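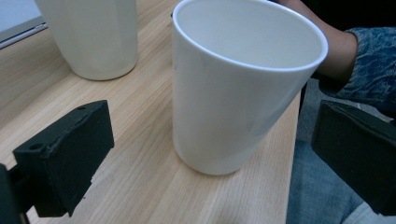

White cup on the wooden table

Up at 5 and straight to the morning psalm, out loud this time! I've been reading them silently for weeks and had no idea how much I was skating over. The short ones are the hardest to say slowly — my mouth wants to be done.
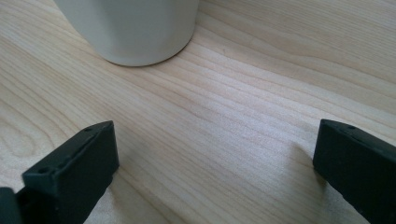
Posted from Skerbridge, May, before breakfast

Evening service at Durkalby tonight, and they're singing number 263, the one I loved as a kid (all the verses, I hope). I still can't get the alto line in the middle, but I'm going to sing it anyway, and loudly. Must remember to take back the blue prayer book.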